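Joint limits, and a plant that keeps surviving

I've finally had a proper evening with the Vurnmont room, and I'm so pleased with it! It's the simulated living room I use for setting up the arm before a run, and for weeks the base had been sitting slightly wrong. Theano Moschos spotted it first. She'd loaded my file, sent the arm to its home pose and messaged me to say the wrist was 9 mm lower than hers.

So I went back to the mounting. The offset was in my own config, left over from August, when I was still using the Dratum stand (I'd commented out one line and missed the other). Fixed that, reset all the joint zeros, then ran the home pose 915 times overnight to see if it drifted. Not a bit of drift!

Next job was the hand. I start the gripper high over the potted plant on the chair and bring it down in 6 small steps, checking the clearance each time.

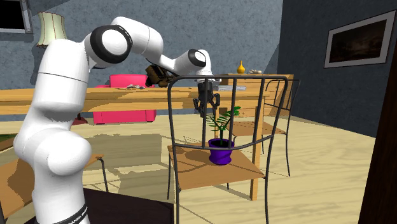 The damping took longer. Theano's values were far softer than mine and the elbow wobbled whenever it stopped, so I've gone halfway between the two and it settles beautifully now. I've saved it all as a new Voso profile, with her name in the notes. Wrist friction is next, once I've found where I put the old numbers.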